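4. Delivery Receipts and Reply Latency in Group Messaging

4.1 Data and preprocessing

The message logs were collected from Skosero, a mobile messaging client with group chats of up to 200 members. Logging began in April and covered two app releases. The first release showed a single check mark when the server had accepted a message. The second added a per-member read list, which any sender could open by holding a finger on the message.

Only metadata was kept. For each message we stored a hashed sender ID, a hashed group ID, the server time, the message type (text, voice, picture or link) and the times at which each member's client returned a read receipt. Message bodies were dropped on the client before upload. Groups with fewer than 3 active members were removed, as were groups in which an automated account sent more than half of the messages. After filtering, 539 groups remained.

Clock drift between handsets was corrected using the offset method of Pavlović, applied once per session. Sessions in which the estimated offset changed sign were discarded. We did not try to correct for phones that were switched off - a receipt that arrives late for this reason looks the same in the log as one from a member who ignored the message.

4.2 Measures

Reply latency is the time from server acceptance of a message to the next message in the same group by a different sender. This is a crude measure. In busy groups the next message often belongs to another thread of talk, and the value comes out too low. We therefore report a second measure, quoted latency, which uses only replies made with the quote function. Quoted latency is cleaner but covers a smaller share of the traffic, and members differ a great deal in how often they quote.

Muted groups were treated separately. A member who has muted a group still returns receipts when the chat is opened, but these tend to arrive in bursts. Bursts were collapsed to a single event with a window of 2 seconds.

4.3 Desktop sessions

Skosero can be paired with a desktop client. Receipts from the desktop client are sent when the chat window gains focus, whereas the phone client sends them when the message is drawn on screen. The two are not equivalent, and pooled figures should be read with this in mind.

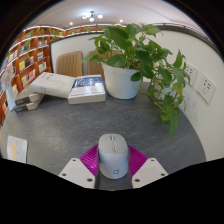

Figure 4. Tabletop with wireless mouse, reading room.

The desktop share was highest in the Jalondale groups, most of which were set up for course work. For these groups we computed both latency measures with and without desktop receipts. Removing them lengthened the tail of the receipt distribution but left the order of the groups unchanged. The same check on the Juswood groups gave no clear result, as few members there had paired a second device.

A random draw of 3,000 messages was also inspected for duplicate receipts. Duplicates occurred when a phone and a desktop client were open together, and in each case the earlier receipt was kept.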